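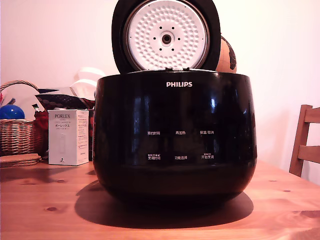
18 February 2024

I have never trusted a kitchen gadget that does one job. A saucepan with a lid has cooked my rice for years, so when my sister passed on her Philips cooker I gave it a month at most.

The buttons are labelled in Chinese, which I can't read. I went through them with a phone translator and now know start, reheat and keep warm/cancel. The one for choosing a function I leave alone. Do I need a timer for rice? I doubt it.

My main grumble is cleaning. People on the Hester forum swear you only have to wipe the inner lid. All those little dimples, and a steam valve in the middle — I'm not convinced a wipe gets into any of it. 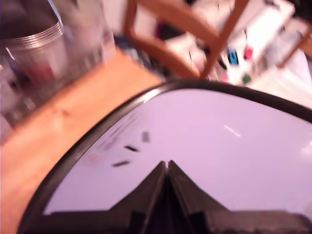 Then there's the space. It lives on the wooden table, next to whatever else has ended up there, and it's a lot of shiny black pot for one person's supper. A new one from Vona was 89 pounds when I looked in October, and I wouldn't pay 50.

The rice is fine, I'll give it that. Slightly better than mine on a bad day, much the same on a good one. I'm keeping the saucepan out for now.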